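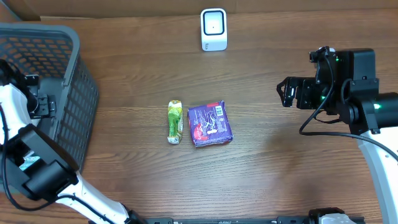
## 2. Clearing the table with a basket

This section covers the shared tables at Silia House. It applies to small loose items such as snack wrappers, drink cartons, tubes and chargers. Dishes are covered under Kitchen, and mail under Front Hall.

### 2.1 Before you start

You need:

- one open-grid plastic basket, the dark gray kind kept on the shelf outside room 142
- a damp cloth and a dry cloth
- a trash bag
- masking tape and a marker

Check the basket for cracked bars and for anything stuck in the openings. Rinse it if it is sticky and let it dry before it goes on the wood.

**Caution:** Do not drag the basket across the table. Grit under the base will scratch the finish. Lift it with both hands.

### 2.2 Setting up

1. Put the basket at the left end of the table, with its side along the edge. Left-handed people can set it up the other way around.
2. Move everything you plan to sort to the middle of the table. Leave space between the items and the basket.
3. Hang the trash bag from the back of a chair.
4. Turn on the overhead light. The table has a dark grain and small things like pen caps are easy to miss on it.

### 2.3 Sorting

1. Start with drink cartons. Pick up each one by the top and keep the opening upward. A crumpled carton can still have juice in it, so tip it over the sink before you decide where it goes.
2. Empty cartons go in the recycling. Full or part-full cartons go back to the refrigerator. No cartons in the basket overnight.
3. Next, flat packages - chocolate bars, cookies, anything in a wrapper. If the package is sealed, lay it flat on the bottom of the basket. If it is open, fold the end over and tape it, or throw it out.
4. Tubes and bottles go in after the flat packages. Close the cap first.
5. Cords and chargers go in last. Coil them loosely and tape the coil.
6. Write a name on the tape if you know the owner.

**Note:** The openings in the basket wall are wide enough for small things to fall through. Put coins, keys and earbuds in the covered dish on the windowsill.

**Note:** Do not stack items above the rim. If the basket is full, take it to the shelf and get another.

### 2.4 Wiping down

1. Wipe the table with the damp cloth, following the grain.
2. Dry it right away with the other cloth.
3. Do not use Plurnitz spray or any other glass cleaner on the wood. It leaves a haze that takes around 2 days of wiping to get off.

### 2.5 Returning things

The basket stays on the shelf until Friday. After that, unclaimed food is thrown out and everything else moves to the lost items cabinet. To ask for something, call extension 549 or leave a note for Uyên Hứa.

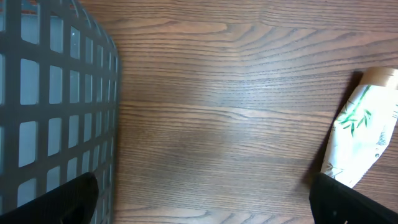
*Paterson, July*

### 2.6 Added instructions for tubes

Squeeze tubes such as the white one with the green bamboo print need a little more care than the other items. Ka-ming Peng asked for these steps to be added after a leak on the upstairs table.

1. Check that the cap is tight. On the bamboo tube it is the gold-colored end.
2. Pick the tube up by the flat, crimped end. Squeezing the body can push the contents out, even with the cap on.
3. Wipe off anything around the cap.
4. Stand the tube in a corner of the basket, cap down, with the crimped end leaning on the wall. If it will not stay up, lay it on top of the flat packages.

**Caution:** If a tube has leaked on the table, lift off what you can with a paper towel before wiping. Rubbing first works it into the grain.

Tubes with a split crimp go in the trash. Do not tape them.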